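Subject: Re: [brollov-walkers] shins, again

Hi all,

Sorry for the slow answer, we had my sister's kids here all week and I've barely sat down (which I suppose counts as training!). I read the whole shin thread in one go last night and I have opinions, so get comfortable.

First, Milovan, I don't think you need to quit the hill. I had exactly the same ache my first summer with this group, a dull sort of toothache down the front of the leg that showed up ten minutes in and hung around until bedtime. I'd gone from walking the dog to doing the Brollov loop four mornings a week, and I was doing it in sneakers I'd owned since my daughter was in middle school. I dropped to two mornings, stayed on the flat path by the river, and gave it most of a month. Boring! But it went away, and when I added the hill back I did it once a week to start with and took the long way down.

The downhill is the part that gets me, by the way. Going up I just puff. Coming down I slap my feet like a duck, and my shins let me know. Shorter steps help a lot. So does leaning back a little less than you want to.

As for shoes, I bought a pair of Bataris in February and I love them, but they run narrow, so try them on late in the day when your feet are at their biggest. I wouldn't order them online. The store at Yordanov let me walk up and down the sidewalk for ages.

My time for the loop last week was 42 minutes, for anyone keeping score, and that's with a stop to retie a lace and talk to a man about his beagle.
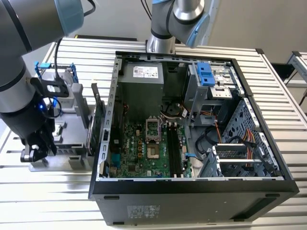
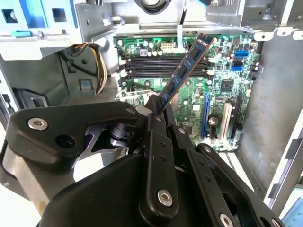
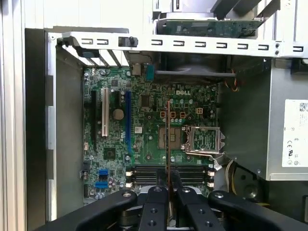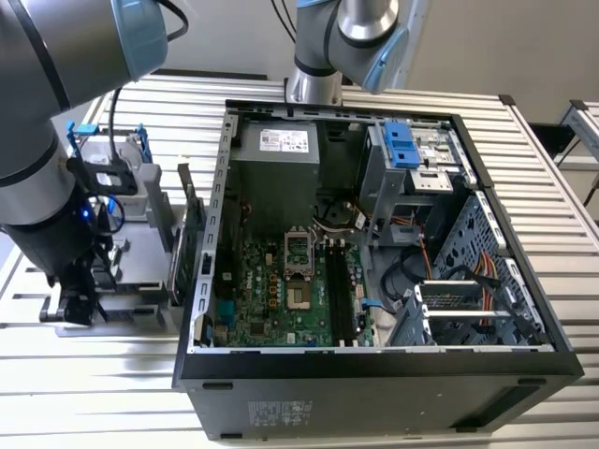 On 2022-08-10, Stavros Ionescu wrote:

> I'd go easy on the stretching before you set out. I used to hang off the
> edge of the curb by my toes for five minutes every morning and my calves
> were worse for it. Now I walk slowly to the bridge and back, then do the
> heel drops at home after, holding on to the kitchen counter. Ice if it's
> sore, feet up, done.
>
> The other thing is the time of day. It's been so hot by nine that I'm
> rushing to finish, and when I rush I stomp. Could we move the start to
> 6:30 until the weather breaks? I know Borislav has the early shift, but
> he could catch up with us at the water fountain.
>
> Also does anyone else's Hinance app say the loop is 863 feet of climbing?
> Mine does and I don't believe it for a second.

Ha, no, I don't believe it either. Mine gave me a different number every time I walked it, and once it had me crossing the reservoir. I've stopped looking at the climb and just use it for the clock.

I'm with you on the stretching. Slow to the bridge is how I warm up too, mostly because I'm still half asleep. The heel drops I do on the bottom stair while the coffee is brewing, and if I skip them for a few days I can tell.

And yes please to 6:30! I'd even do six. Cletus Obi said he's fine with whatever as long as we're back before his bus. If Borislav would sooner keep the old time, I don't mind doing a second, slower lap with him, flat path only.

Milovan, one more thing and then I'll leave you alone. If it hurts in one small spot when you press on the bone, or it's still hurting when you're just lying in bed, please go have it looked at. My neighbor walked on hers for weeks and ended up in a boot.

Is anybody bringing the folding chairs to the picnic, or should I ask at church?

See you at the gate,
Dee

_______________________________________________
brollov-walkers mailing list
To leave the list, send a message with "unsubscribe" in the subject line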